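How to Season and Store Dried Beans So They Cook Evenly

Dried beans keep for a long time, but old or badly stored ones stay hard in the middle no matter how long they simmer. Most of the trouble can be avoided before the beans ever reach the pot.

What you need

Dried beans, one variety at a time
A rimmed baking sheet
A large jar with a lid
Kosher salt
A label and a pen

Step 1: Sort

Pour the beans onto the baking sheet in a single layer. Pick out small stones, clods of dirt, and any beans that are shriveled or split. Split beans cook faster and turn to mush while the rest are still firm. Bulk beans need more sorting than bagged ones. The Fallau white beans sold in paper sacks at farm stands usually have a few stems mixed in.

Step 2: Check for moisture

Bite down on one bean. It should be hard and not dent. If it gives, leave the tray in a dry room overnight and test again in the morning. Do not use the oven. Even a low setting can crack the skins.

Step 3: Freeze

Put the beans in a freezer bag, press out the air, and freeze them for 5 days. This takes care of weevils and their eggs. Let the closed bag come back to room temperature before opening it, or water will collect on the beans.

Step 4: Fill the jar

Wash and dry the jar and lid completely. Fill the jar to just below the neck or rim and close it. Write the variety and the month on the label. June beans and October beans of the same kind should not share a jar, as the older ones will take longer to cook. 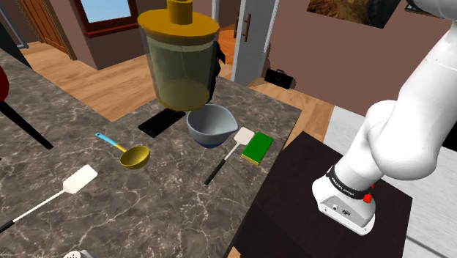

A large jar with a wide lid and a knob on top.

Glass lets you check the contents without opening anything, but beans fade in strong light. Keep the jar in a cupboard if your counter gets afternoon sun.

Step 5: Soak and salt

The night before cooking, cover the beans with 3 inches of cold water and stir in a tablespoon of salt per pound. Drain and rinse in the morning. Start them in fresh water, bring to a boil, and boil for 10 minutes before turning the heat down. Kidney beans must have this full boil.

Begin testing after 30 minutes at a simmer. Taste several beans from different parts of the pot. Add tomatoes, vinegar, or lemon juice only once the beans are tender.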